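Section 4: Recording your first demonstrations

By now your Skornow arm should be bolted down, calibrated and talking to the Marnov recorder. Grab a cuppa, because this next part is the enjoyable bit: you'll be guiding the gripper by hand through the same little job, over and over, so the learning system has something to learn from.

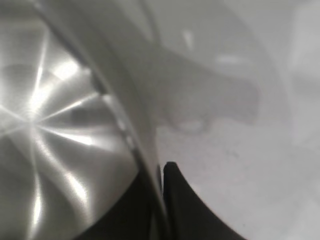
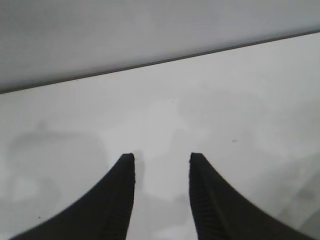 Wrist camera views: a finger beside the rim of shiny steel cookware (first), and both fingers over bare tabletop (second).

1. Open a new session in Marnov and give it a plain name you'll still recognise in April.

2. Bring the arm to its start pose with the fingers open, and check that both fingertips show in the live wrist view.

3. Press Record, wait for the tone, then guide the fingers to the rim at an easy, unhurried pace. A bit of wobble is perfectly fine, and we'd much sooner have your natural movement than a stiff one!

4. Close the gripper, lift, set the piece down again and press Stop.

5. Mark the episode Keep or Discard while it's fresh in your mind, then shift the cookware a little before the next one.

Note: Polished metal throws a lot of glare at close range. Keep some episodes with glare in them, but vary your lamp position every so often so the colour and brightness aren't always the same.

Note: Kurian training needs almost 1000 kept episodes for a single task. The Clodham starter set contains 2752, if you'd like to browse those first.

Caution: Keep your free hand clear of the fingers whenever the status light is amber. Take a proper break every 2 hours.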